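Planning and Budgeting a Bin-Picking Cell: Frequently Asked Questions
Maintained by Lorna Baluyot, Cevedstead equipment planning. Last revised 24 Aug 2025.

What should the first budget request cover?
The arm, the gripper, the bin or fixture, sensing, cabling, guarding and integration labor. Requests that list only the arm are returned. Use the Bondetlow cost sheet and fill in every line, including those at zero.

How much should be held back for spares?
Plan for 9 percent of the hardware price in the first year. Gripper fingers and wrist cables go on this line — not under maintenance.

Do we need a special bin?
Usually no. A shallow tray with sloped walls is enough for mixed small goods. It does need to be held in place, and a bar clamp on the table edge is acceptable during trials. Production cells need a bolted fixture, quoted separately. 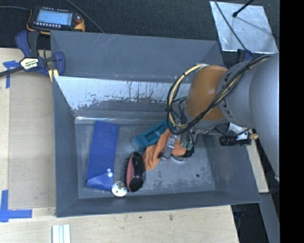

Mixed-item trial: gripper holding an orange cloth over the bin floor.

Can one gripper handle both soft and rigid items?
Sometimes. Send the supplier a full item list before asking for a price, with cloth and other limp goods marked. Grellel and Nygård both quote finger sets separately from the gripper body. Ask for at least two sets.

How many picks should a trial include?
We ask for 500 logged picks on your own items. Results from supplier sample kits are not accepted as evidence for purchase.

How much floor space should we reserve?
Use the reach figure on the arm data sheet, then add clearance for guarding and for a person to change the bin. Cable runs are often missed. Cables that follow the joints need slack at full extension, and the supplier should state the bend radius in writing.

Lease or buy?
Lease if the item mix is likely to change before June. The lease form must state who pays for recalibration after a move.

How long is a quote valid?
Most are good for 30 days. Get the extension in writing if your approval will take longer.

Where do I send the completed request?
To the planning desk, Room 127, with the cost sheet and item list attached.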